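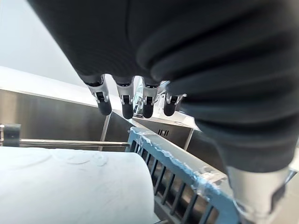
A reader signing as Swai wrote in after my last piece to say that planning is a solved problem, that everything left is perception, and that I should stop getting so worked up over schedulers. I read the note twice, with a big grin, because I used to say the same thing at every chance I got.

I don't say it anymore, and I want to make the case for the humble, unloved middle layer of the robot software stack. I mean the part that sits between "I know where things are" and "move this joint now." At Gastunness, where I write that layer for a living, we call it the glue, and for years it got treated like glue. People squeezed some on at the end and hoped.

Take a hand with several fingers, coming down into a crowded spot near a sink. There's a roll on a metal rod, a slatted rack right next to it, and a gap between the two. Perception can do a wonderful job there and you still have a hard question left over: what should each finger be doing on the way down? A roll can turn. A rack with slats has plenty of places for a fingertip to go where you didn't want it. The old way to handle this was to draw a fat bubble around every object, plan a path that stayed outside all the bubbles, and give up when there wasn't one. In a kitchen there is almost never one!

What got me excited (and still does, my coworkers are tired of it) is planning that treats touching things as a normal part of moving. Our planner, Kindell, lets you mark a contact as fine, fine if gentle, or forbidden. That's nearly the whole idea. You can let a knuckle brush the side of a rack on the way to something else, and the controller gets told ahead of time that a small push is coming, so it doesn't panic and freeze the arm. Before we had this, our logs were full of stops that came from the controller being surprised by a bump the planner could have seen coming a mile off. I went through one batch of 2881 stops by hand and my notes on it are mostly the word "why."

Swai's note does have a fair point in it. If the camera is mounted at the wrist, the fingers themselves take up a big part of the view, and shiny steel behind them throws back reflections that confuse depth estimates. Clear tape is worse. I have lost whole afternoons to tape. So yes, perception is hard, and I'd never tell anyone working on it to pack up. My quarrel is with the idea that you can finish perception first and then everything downstream falls into place. The planner should be asking perception for things. "Look again at this edge, I'm going to pass close to it" is a great message to be able to send, and in most stacks I've worked on there is no channel to send it over.

We added one in May. It is a small piece of code, a queue with 9 kinds of requests in it, and it runs at 50 hertz, which sounds slow until you remember that the fast loop underneath is doing the fine work anyway. The planner posts a region and a reason, and perception answers with a shape and how sure it is. When the answer comes back unsure, the hand slows down in that region only. I love watching it. You get a motion that hurries where it can and takes care where it needs to, and you can open the log and read exactly which doubt caused which slowdown.

That last part is the tooling, and I'd put it ahead of any clever algorithm. Betness, our log viewer, started as a script for lining up two timelines, and it's now the first thing I open every morning. If your team has time for only one improvement this year, make it easy to scrub back to the moment before a stop and see what each layer believed. Argue about planners after that. Swai, write back, I want to hear which stack you're on and whether your perception people ever get asked a question by your code.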